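Teaching by the Cabinetful

At Zellitz, the working day on the second floor is measured in episodes. An episode is one attempt at one task, start to finish, with every joint position and camera image saved along the way.
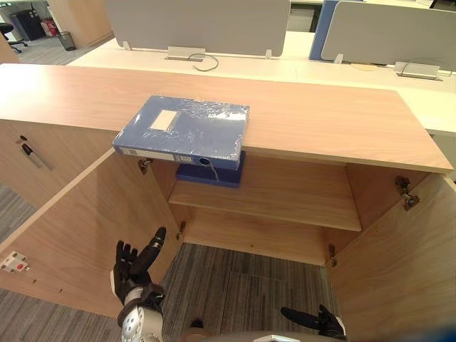
The company wants a robot that can tidy an ordinary office without being programmed for each piece of furniture. To get there it needs examples, and examples have to be made by people. An operator wears a headset and a pair of gloves, looks out through the robot's cameras, and moves its arms by moving their own.

Idris Harries runs the collection floor. He used to manage a parts warehouse, and he says the two jobs have more in common than he expected. "You need clean records and you need people to take breaks," he says. "Most of our bad data comes from the last half hour before lunch."

The current task list is called Rumport. It covers office storage: opening doors, putting file boxes on shelves, taking them out again, closing up. Each operator is asked for 59 usable episodes per task before moving to the next one. A storage cabinet sounds simple, but a door hides its own edge once it swings open, and a file box in plastic wrap reflects the ceiling lights differently every time it is shifted. The model has to see plenty of that.

Tharushi Bhattacharjee reviews the recordings. She sits two rooms away and never watches live, so that she judges an episode only by what was saved. In June she went through 200 of them and kept 167. The rejects were mostly small things — a finger resting on a door while the other hand worked, a pause of several seconds in the middle of a reach, a box put down and then nudged.

"A nudge is fine if the box needed it," she says. "If it's a habit, the robot picks up the habit."

She does keep mistakes that get fixed. If an operator misses a grip, backs off and tries again, the episode goes in with a tag. Early versions of the model had learned only from smooth runs, and when they missed a handle they had no idea what to do next.

Between episodes the operators change the setup. Doors are left at new angles, boxes are turned, and the robot is parked a little farther to one side. Harries keeps a printed sheet of starting positions, but he lets people depart from it.

The next list, Kuusk, moves to kitchens. Bhattacharjee has already asked for a second reviewer.

Contact the editors | © Urell Magazine. All rights reserved. | Back to top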